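The snack counter at Monenholm, second month

November 29, 2023

I work the snack counter in the lobby at Monenholm, and since the start of the fall the sandwiches have been handed out by a two-armed robot. Brikix set it up. People keep asking me what my job is now, so I'm writing it down. 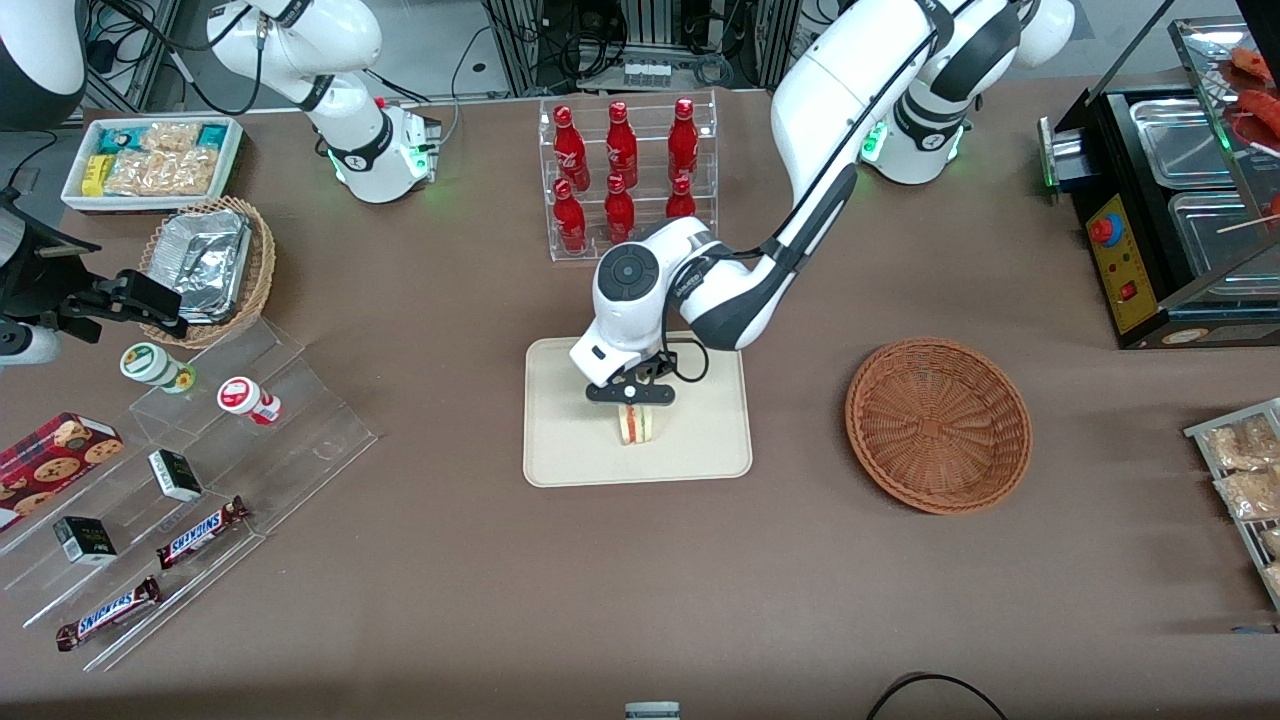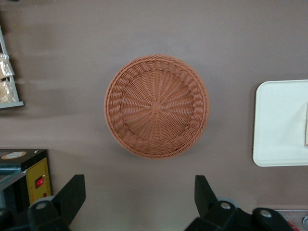
Sandwich over the tray in the first one, the basket from the gripper's side in the second.

My shift used to be mostly serving. Now I wrap, stock and wipe, and I answer questions from people who want to know if the robot minds. On a busy day we get 400 customers. The arms do the picking up and setting down, one item at a time, slower than I would. The line is longer at lunch and I've stopped apologizing for it.

My wrists are better. I also talk to the regulars less, and I miss that more than I expected. Mohmand, the ordering system, sends me the restock list, and it's usually right except for the chocolate bars, which it always thinks we have more of.

There were 2 of us on mornings before. Eskil Fagerlund moved over to the Sisska building and kept his hours, but he has to take the bus now. Management says no one loses pay through the spring. I asked what happens after that and got told there will be a meeting.

Until then I'm on early shift, and the sausages still have to be put on skewers by hand.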